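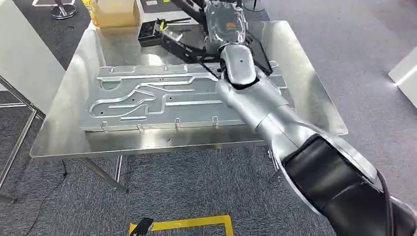
4. Setting up the demonstration for visitors

This section applies to the Pisia demonstration cell when it is shown to the public, at an open day or during an arranged visit. It should be read together with Section 3 (Daily start-up). The demonstration is given on the glass-topped table, with the grooved aluminium plate lying flat and the arm reaching across it. Visitors are able to see the arm from both sides in this arrangement, and the host must therefore keep both sides under control. The yellow floor marking must stay visible throughout the visit.

4.1 Before visitors arrive

1. Confirm with the site office that the visit has been entered in the register under reference 3228.

2. Switch off the arm at the main controller and wait until the status lamp goes out.

3. Wipe the glass with a dry, lint-free cloth. Do not use spray cleaners near the plate.

4. Lay the plate on the table with its raised channels facing upwards. Check that it does not rock when pressed lightly at each end.

5. Check every cable that crosses the carpet. Any cable lying on a visitor route must be taped down or moved.

6. Switch on the controller and load programme 1537 from the Kassa menu.

CAUTION: The glass is highly reflective. Dim any spotlight that shines directly onto it, as glare may hide the movement of the gripper from people standing close by.

4.2 Running the demonstration

1. Ask visitors to stand behind the marking — children in front, with an adult beside them.

2. Select SLOW on the hand control. The faster settings are not permitted while visitors are present.

3. Press START and keep one hand on the stop button until the cycle ends.

4. Allow a pause of three minutes between cycles for questions.

Note: Two trained hosts are required for every session. One operates the arm and the other attends to the visitors. Hosts must not exchange duties during a cycle.

WARNING: No visitor may touch the plate or the arm, even when the arm is at rest.

4.3 After the visit

Return the arm to its parked position, switch off the controller and complete the Zerkadeck log sheet. Faults are to be reported to Mererid Gwynne. Requests for group bookings in April should be sent to Angelica Bautista.

Section last revised: 2 February 2019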